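Back from the Stilby open day and my feet are killing me but WOW, what an afternoon. Thread!

Kosutar had the whole ground floor, with the simulator up on the big screen at one end and the real arms at the other. We started at the screen end (the queue was shorter) and I'm so glad we did.

They let you steer the arm around a pretend house with a little handset. I had a go in one with a grey panelled door, an orange wooden frame and white tiles on the wall. I was dreadful at it. Properly dreadful! Had the view tipped over sideways and both fingers spread wide open at nothing much. 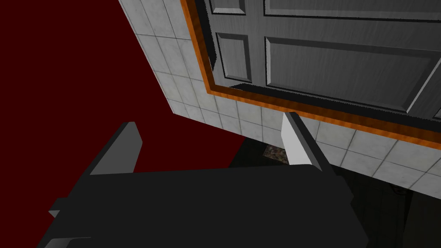

So why practise in a simulator first? A crash costs you a restart instead of a new wrist joint, and you can run the same job all night with the lights off.

Their house set has 435 rooms in it at the moment, and they swap the colours and surfaces so the arm doesn't get too used to one kitchen. The team said up to 87 practice runs can go at once on the machine under the desk. Under the desk!! It was keeping someone's sandwiches warm.

Then over to the Werham stand for the real thing. Drawers, cupboards, a very stiff fridge. The arm took 17 goes at the fridge and the whole crowd was cheering by the end, me included, and when it finally opened a small boy next to me shouted "MILK".

Also loved the Kaewkla talk on grip strength, which I thought would be dry and wasn't. Eggs, a sponge, a wet bar of soap. The soap won.

Next one's in April, same building. Bring a coat, the big doors stay open all day. I've already asked if I can have another turn on the handset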